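Half alpaca, half llama: the two misfits of the high pasture

From the gate they look like a pair of ordinary llamas that have stopped growing too soon. Then one of them turns its head and the proportions go wrong. The ears are short and straight instead of curved like bananas, the fringe is an alpaca's, and the legs seem to have been borrowed from something taller.

Lulis and Jesis are huarizos, the name given in the Andes to the young of a male llama and a female alpaca. They live at 4,000 metres on a holding worked by Eusebio Yupanqui, whose family has kept both animals on the same slopes for as long as anyone there can remember.

"People ask me which one they are," he says. "I say, look at the feet and then look at the wool, and you will get two answers."

Crosses of this kind are not rare. Llamas and alpacas have the same number of chromosomes and will breed readily if they share a pasture. Unlike mules, which are almost always sterile, their offspring can have young of their own. That makes them a headache for breeders who want a pure line, as one loose male over a summer can leave a herd's records in a muddle for years.

Lulis was the first of the two, born to a fawn alpaca that had never given any trouble at birthing. This time she was slow. A young llama is a good deal bigger than a young alpaca, and a huarizo usually falls somewhere in between, so the mother may have more to push out than her frame was made for. Yupanqui stayed with her from dawn until the calf was on the ground at mid-morning, and it took her until noon to let it feed.

Jesis came the following season, from a different mother and with much less fuss. He is the darker of the pair, brown down the neck and nearly black at the knees, and he is the one who spits.

A coat with two minds

The fleece is where the cross pays its way, or fails to. An alpaca has a single soft coat bred over thousands of years for spinning. A llama has a softer underlayer with coarse guard hairs on top, which keep off the rain and do nothing for a jumper. A huarizo can take after either parent, and often has fine wool across the back and something closer to a doormat on the chest and thighs.

Lulis gives a decent fleece. It is long, it has a bit of shine, and once the coarse hairs have been picked out by hand it can be sold with the lower grades of alpaca. The picking is slow work and the price does not really cover it. Yupanqui's sisters do it in the evenings and keep most of what they spin for blankets and rope.

Jesis's fleece goes straight into rope.

As pack animals they are no better placed. A grown male llama will carry a fair load all day over bad ground. Jesis was tried with a light pack when he was old enough and walked well for the first hour. After that he lay down on the path, folded his legs under him and stayed there until the pack came off. He has done the same each time since.

Still, both have kept their place in the herd. Huarizos are generally thought to be steady in temper, and Lulis in particular has become the animal the others follow. When the first frosts come and the herd has to be moved down to the lower grazing, she goes to the front without being driven. The alpacas fall in behind her. The llamas take their time.
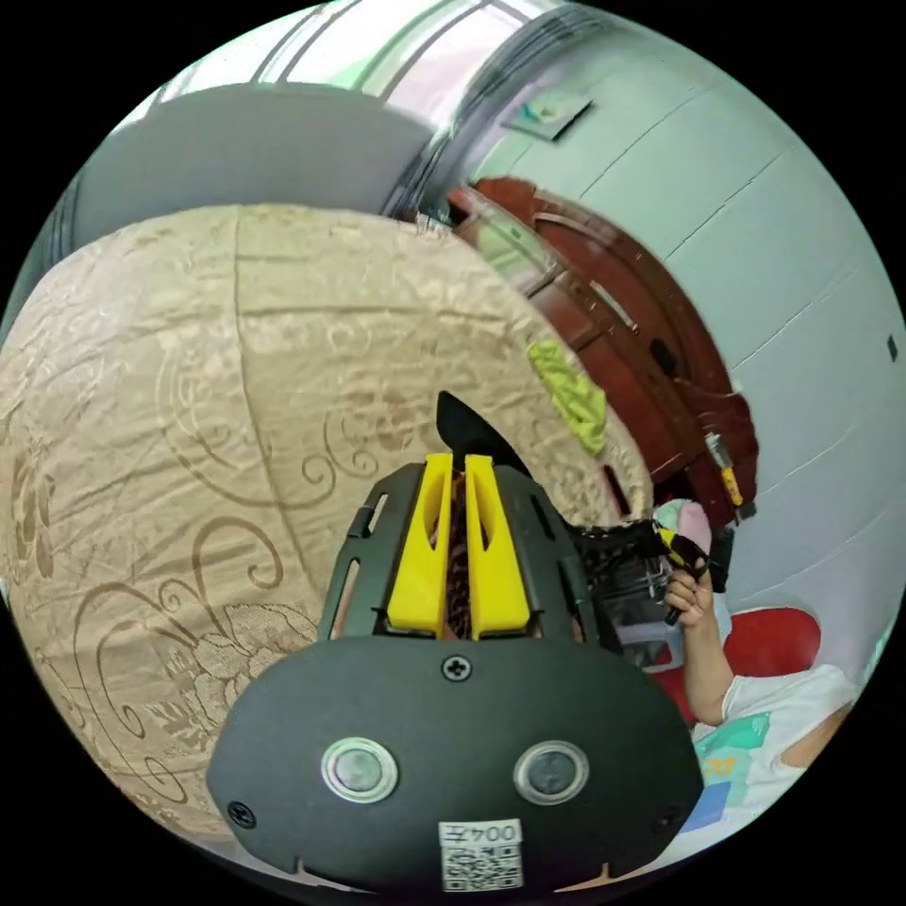
The one that goes the other way

There is a second cross, and it is much harder to come by. Put a male alpaca with a female llama and the result is called a misti. Herders have long held that its fleece is finer than the huarizo's, though there is less of it about to judge by. The size of the parents is part of the trouble. Llamas and alpacas mate lying down, and a small male with a large female does not always manage it.

Yupanqui has had one misti, years ago, a pale animal that was sold on before its second shearing. He would like another. In August he put his best alpaca male in with two llama females in the walled field below the house, and he has left them to it.

A llama carries her young for more than 11 months, so any calf is a long way off. In the meantime Lulis has been seen standing at the wall of that field in the afternoons, looking over. Jesis has found the gap where the stones are low, and Yupanqui has had to block it twice.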